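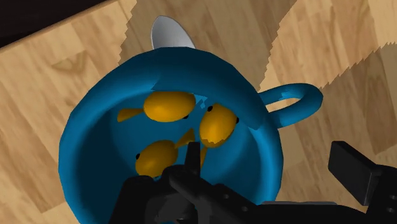

MACHINES

The Stop That Didn't Stop

Fiso had a force limit. Everybody agreed on that. Push too hard on something and the arm quits, backs off, waits for a person. It was in the manual, it was in the settings file, there was a green light for it on the screen.

It had been off since May.

Chun-yin Ng found it the slow way. He runs the test bench at Fiso, a small outfit that writes grasping software for other people's robot arms, and on the morning of 1st November he moved the newest build from the simulator to a real arm. Easy job. Reach down to a cup, take it by the rim, lift. The arm reached down and kept going. Cup in pieces, gouge in the bench, Ng's palm on the red button.

"I wasn't near it," he says. "I was near enough to hit the button. So, you know. Near."

No one hurt. Which is how these stories get filed and forgotten, and this one nearly was. The first write-up was two lines long and blamed the calibration. Oi-ling Yeh, who signs off on safety there, sent it back. Twice. Her question was simple: if the arm pushed that hard, why didn't the limit trip? Calibration gets you to the wrong height. It doesn't get you through the cup.

So she went back to the simulator, where the build had supposedly been checked to death. 884 runs. Zero force stops. Everyone had read that as good news, a nice gentle robot. Yeh read it again and didn't like it. In that many tries, something should have bumped something.
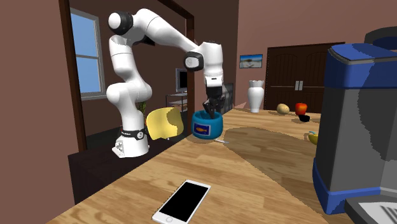
A force limit is only as good as the number you feed it, and Fiso's was eating zeros. The simulator, a package called Unamitz, works out contact between objects every step. Fiso's own code, the part they call Hundell, asks for the result and compares it to the cap. In May somebody tidied up how objects were named. After that Hundell was asking about contacts with things that no longer existed by that name, and Unamitz, politely, answered zero. No error. The home scene is where Yeh did most of her checking, the one with the coffee machine and the fruit at the back of the table and a blue bowl with a fish on the label. Get the two black fingers down inside that rim and you are working in a tight spot. She drove them into the wall of the bowl on purpose, hard, over and over. Force reading: zero. Green light: on.

Then she did the same in the other branch, the old one from before the cleanup. Tripped right away.

The part that bugs her most is that the same code ships to the real arm. On the hardware the sensor was fine, it was shouting the whole time, but Hundell looked for the reading under the new name and got nothing and treated nothing as no force. Missing and zero, same thing as far as the software knew. Ng calls it "a smoke alarm that stays quiet when you take the battery out." Old problem. People have been burned by it in every kind of machine there is.

How many builds went out like that? 13. Customers running them: 11, by Fiso's count, and all got a call before they got an email. One, a lab-supply company called Yu, had already seen an arm lean on a tray and put it down to a loose mount. They have since un-tightened the mount.

The fix took an afternoon. If the reading is missing, the arm now stops. If it sits at exactly zero for too long while the fingers are closed on somthing, the arm stops. And before any build leaves the simulator it has to fail on purpose, 14 different ways, each one a shove that ought to trip the limit. A build that gets through those without stopping doesn't ship.

Yeh would like it to go further. She wants a separate cutoff in the hardware that doesnt ask Hundell anything at all. That costs money and means a new board, and when I left they were still arguing about who pays for it. Ng has moved his chair back a yard in the meantime.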